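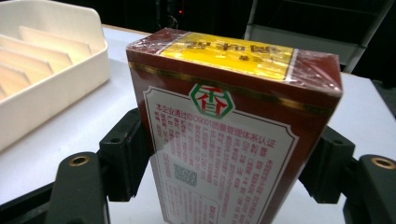
Anel Joubert
Continuity editor, Viltia shared-world fiction list

Maribel Tello wrote:
> In chapter 2 of my draft, Hung leaves Tresilthorpe at dusk and
> reaches the Ralex gate before the watch changes. A beta reader
> says that can't be done on foot. The wiki gives no distance.
> Do we have a ruling, or can I keep it as is?

There is a ruling, but it never made it to the wiki. The old road runs 184 leagues by the first map and far less by the second. The second map is the one we use. On that map the walk takes a full night, so your reader is correct.

Two fixes that don't break anything else:

Start him at noon. The dusk line is only used for mood, and no later chapter refers to it.

Or keep dusk and have him arrive after the watch changes. You would then need a new guard, as the one he bribes has gone off duty.

I prefer the first. The second touches the bribe, and the bribe comes up again in the trial story due in February.

Also, your draft dates the founding of the gate to 1094. The timeline has 1,094 years since the founding - a count, with no calendar year given. Please change that line before you post.

Anel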